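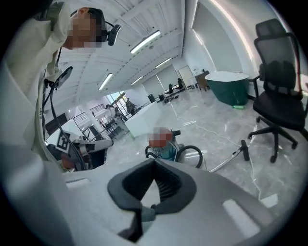

Call for participants: household routines and sleep study

The Kiltska Centre for Domestic Health invites adults living in the Bredska district to take part in a study of evening routines and sleep. The study looks at how the last hours of the day are spent at home, including meals, chores, screen use and lighting, and how these habits relate to the quality of rest reported the next morning.

Who may apply

Applicants must be aged 18 or over and must have lived at their present address for at least 3 months. Both single-person and shared households are welcome. Where two people from the same address wish to take part, each must complete a separate application form.

We are unable to accept applicants who work regular night shifts, who are receiving treatment for a diagnosed sleep disorder, or who expect to be away from home for more than two nights during the study period. Parents of children under one year of age may apply to the second round, details of which will be published separately.

What taking part involves

Participants will keep a written diary for 5 weeks. Entries are made twice daily and take about ten minutes in total. Diaries may be completed on paper or through the Trivik online form, but participants are asked to keep to one method throughout.

There are two visits to the Centre, one at the beginning and one at the end. The first includes a short interview, a questionnaire and a hearing check. The second consists of an interview only. Visits are held in the Kaplan Building, which has step-free access from the rear courtyard. Participants who cannot travel may ask for the interviews to be held by telephone, in which case the hearing check is omitted.

Payment

A payment of 500 crowns is made after the first visit and a further 1,109 crowns on return of the completed diary. Local travel is refunded on presentation of tickets. Participants who withdraw after the first visit keep the first payment.

Confidentiality

Diaries are stored under a reference code and are read only by members of the study team. Names and addresses are held separately and deleted when the final payment has been made. You may withdraw at any time without giving a reason, and may ask for your diary to be returned or destroyed.

How to apply

Application forms are available from the reception desk or by post. Completed forms must reach the Centre by 8 September 2023. Please state your preferred diary method and any access requirements. Forms submitted for the August pilot cannot be carried over.

Enquiries should be addressed in writing to Quentin Baudry, Study Coordinator, Kiltska Centre for Domestic Health, Kaplan Building, Bredska. All applicants will receive a written reply.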